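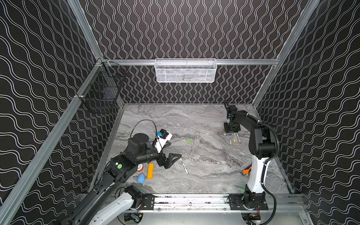 Search this site Search Go
Tetsuya Takeda, Chiba
March

3.2 Teleoperated demonstrations

All demonstrations in the Romencombe set were given by remote control. The operator sits at a second pair of arms, out of reach of the enclosure, and moves them by hand. The two arms inside copy those movements. We chose this over guiding the arms directly because a hand on the robot blocks the view of the fixed camera and changes the load on the joints.

Both working arms are mounted on a linear rail along the front edge of the floor, and each ends in a black gripper. Two wire baskets, one white and one black, hang from the frame (Figure 2). The white basket is long and shallow and sits on the back rail. The black one is deeper and hangs on the left side. The side and back walls carry printed wavy lines, and the floor has a marble pattern. We kept these surfaces busy on purpose, as policies trained against a plain background did poorly when moved to the Polach bench.

Figure 2. The two-arm work enclosure with pens and other small objects on the floor. The right gripper is over the markers near the back edge.

The task is to clear the small objects into the baskets. Pens and markers go in the white basket and everything else goes in the black one. Operators were free to choose the order and which arm to use. Thin items lying side by side were the hardest part of the task, and new operators often closed the gripper on two at once. These attempts were kept if the operator put both items in the correct basket.

We recorded 221 demonstrations and removed 28 in which an object left the floor area. A further 69 were set aside for testing. Each operator practiced on Sunday before recording began, and practice runs were not saved. Training details are given in Section 3.3.

Related items
Trirker: a low-cost controller for paired arms
Camera placement for tabletop demonstrations
Hand guiding and remote control compared over 1,000 grasps
Notes on the Polach bench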